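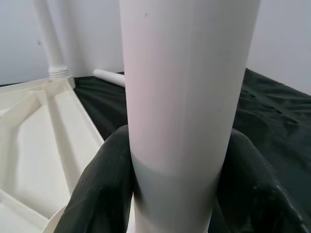 Chapter 5
Screwing a Leg into a Base: A Project for Two Arms

What you will learn
How to divide one job between two robot arms
How to bring a threaded part to its socket
How to write a log that another team can use

5.1 The project

In December the robotics club of Jitpraphai School gave its members a new task. Each team had to program a pair of arms to put together a small piece of plastic furniture. The furniture comes as a flat panel and separate legs, and each leg has a thread at one end. A person can do this work in a few moments and talk with a friend at the same time. For the arms it was the most difficult task of the school year.

The club adviser, Somkiat Paisan, permitted 2 arms for each team and no special holder for the panel. The panel had to lie on a cloth, upside down, with its ribs facing up. He wanted the students to meet the same problem which they would meet on a kitchen floor: the part under your hand can slide.

Three teams took part. They named themselves Pomuvik, Femgate and Cellari, and we will use these names in the whole chapter. Their logs are kept at the school, and many of the exercises are taken from them.

5.2 Before the leg turns

Most beginners think first about the turning. The Femgate team did this also, and they spent their first two meetings on a wrist motion that was very smooth and had no use yet, as their leg never arrived at the socket in the right position. Let us look at what must be true before any turning can start.

First, the leg must be held upright. If it leans, the thread enters on one side only and becomes stuck. This is called cross-threading, and you will meet the word again in Chapter 6.

Second, the end of the leg must be above the center of the socket. The corner of the panel has a raised rim, and a leg that comes down on the rim will push the whole panel away.

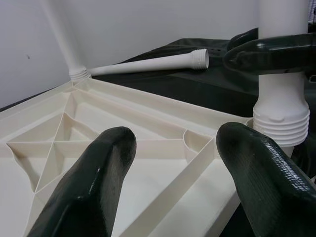

Third, the leg should come down slowly for the last part of the way. The Cellari team used one speed for the whole movement in their early trials. Later they divided it into a fast part and a slow part, and they wrote in the log the height at which the change was made. This was a good habit. When the team changed to a different cloth, they knew which number to correct.

5.3 Who does what

With two arms, a team must decide on the roles. Pomuvik gave the leg to the right arm and asked the left arm to stay near the panel, ready to press on it. Femgate passed the leg from one arm to the other between turns, so that a wrist which reached its limit could go back to its starting angle. Both plans can work. The second one needs more care, for during the exchange there is a short time when both grippers hold the same leg, and a small error in either arm will bend it to the side.

Before you read section 5.4, draw your own plan on paper. Write the name of the arm next to each step, and mark the steps where one arm has to wait for the other.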